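Smart home walk-through, October round
Unit 19, Felley building. Checked by Tyra F. Comments under each item, sorry for shorthand, did this between two other jobs.

1. Thermostat, hallway
Mounted level: yes
Reads true against hand thermometer: off by 2 degrees, reads high
Common wire secure: yes
Comment: Reading high bc it's right over the router shelf. Move the router or use the remote sensor. Told tenant. Schedule was set to Away on Saturday all day, changed it back.

2. Thermostat backup
Battery date: none written on it
Manual override works: yes
Comment: Write the date on the battery!! Third unit in a row with nothing. New ones in now, dated.

3. Smoke / CO alarms, 3 pcs
Test button: pass, pass, pass
Linked alarm sounds in all rooms: bedroom one late by several seconds
App alert arrives: yes, to old phone number
Comment: Number updated. Bedroom alarm is on weak signal, see item 5. End-of-life date on the kitchen one is next spring, order now, don't wait for the chirp.

4. Smart plugs and loads
Rating label readable: 4 of 5
Space heater on plug: YES, removed
Extension cord in use: one, behind the sofa
Comment: The heater was on a Sando plug on a timer. No. Heaters go straight in the wall, it's in the sheet they sign at move in. Plug body had a brown mark near the ground pin so I binned it. Label on the fifth plug rubbed off, replace.

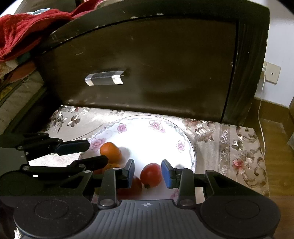

Ivar Hedlund: We had the same brown mark on two plugs upstairs and both still passed in the app, so please don't go by the app status for this one. Pull them out and look at the pins. Also can we stop buying the ones without a load cutoff?

Agree w/ Ivar. Adding "pull plug, look at pins" as its own line for next round. Cutoff models are on the order list, Riaan has the quote.

5. Hub and wifi
Hub firmware current: no, two versions behind
Auto update on: no
Admin password changed from default: yes
Guest network separate: yes
Comment: Narkari hub. Update took 21 minutes and dropped every sensor while it ran, so do this in daytime with someone in. All came back exept the water sensor under the sink, re-paired by hand. Moved hub up one shelf, bedroom alarm now sounds with the others.

6. Water leak sensors
Under sink: alarm OK after re-pair
Behind washer: dead battery
Shutoff valve closes from app: yes
Closes by hand: stiff
Comment: Washer one had been offline since I don't know when, the log only goes back so far. New cell in. Valve handle needs working every round or it will seize, open and close it twice. Leave it OPEN.
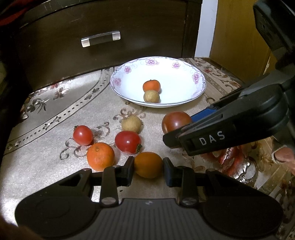 The valve motor is serial ending 1535, still under warranty, so don't let anyone take it apart. If it gets any stiffer call it in and quote work order 3449.

7. Door lock
Auto-lock delay: 30 sec, ok
Key override: works
Old codes removed: no
Comment: Found seven codes, tenant knew three of them. Deleted the rest with her standing there. One was a dog walker from last year. Strike plate screws loose, tightened.

8. Camera / doorbell
Angle covers own door only: no, caught neighbor's door
Night view: ok
Comment: Turned it left, checked again on the phone. Neighbor's door out of view now.

9. Lights
Wall switch still works with hub off: yes in all but bathroom
Comment: Bathroom not ok. Has to work with no wifi. Replace with the Stöckli dimmer like we did in the other units. Myroslav has teh spare.

Result: PASS WITH FIXES
Open: items 3 (order alarm), 4 (label), 9 (bathroom switch)
Recheck: item 1 once router is moved, item 6 next round
Copy to: Riaan, Myroslav, Leif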